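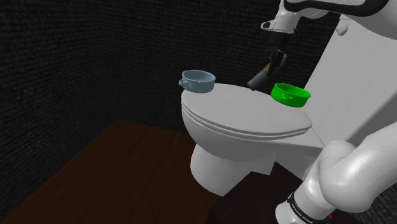 Whoever signs off the placement runs should not be the one who set them up, was the first remark to come back on the August draft of this checklist, and it has been taken in as item 1. The other comments are printed under the items they concern.

Placement tasks in simulation: pre-run and post-run checklist
Updated August | Posted by the Parri test desk
11 comments

Applies to all arm tasks run on the Zerside simulator before anything is passed to the Gronari cell. Fill in one sheet per batch. A batch is up to 2000 runs.

Before the batch

1. Sheet is signed by a second person. Initials are not enough.
Comment: On night batches the second signature can wait until 9 in the morning, but results stay locked until then.

2. Arm model and gripper model match the hardware in the cell, including finger length and payload.
Comment: Checked against the Nudia parts list. The old list has the wrong fingers, please bin any printed copies.

3. Joint limits and speed limits loaded from the cell file. No hand-typed values.

4. Collision checking is on for every link, the gripper and the held object.
Comment: The held object was missing from this item last time. A rod or handle in the gripper reaches further than the fingers do and has to count as part of the arm.

5. Fixed surfaces (walls, floor, lids, ledges, panels) have collision shapes as well as a visible surface.
Comment: Curved lids need a closer look. A flat box over a rounded lid lets a pot stand on nothing at the rim.

6. Loose objects are at rest before the arm moves. Allow the settling time in the task file.

7. Clearance between the gripper and any object it is not meant to touch is written down. "Enough" is not an entry.

8. Handles are modelled, with their direction noted.
Fail if a handle has been left off to save time.

During the batch

9. Contact force log is running. Spot check on the first run and the last.

10. Stop command tested once with the arm mid-reach.
Comment: Does this need doing in simulation at all? Reply from the desk: yes, the same script is used in the cell.

After the batch

11. Every tipped, dropped or pushed object is logged as a fail, even where the target object ended up in the right place.
Comment: Run 2469 in the running log was marked as a pass with a neighbouring pot on its side. Corrected on Monday.

12. Failed runs are kept with their start positions. Do not delete and re-run.

13. Random seed and software version are on the sheet.

Result of last inspection: items 1 to 7 met, item 8 not met, items 9 to 13 met. Item 8 to be checked again before the next batch goes to the cell. Storage for kept runs is now on shelf drive 109.

Add a comment | Share (2)

Contact the Parri test desk | © Parri | Back to top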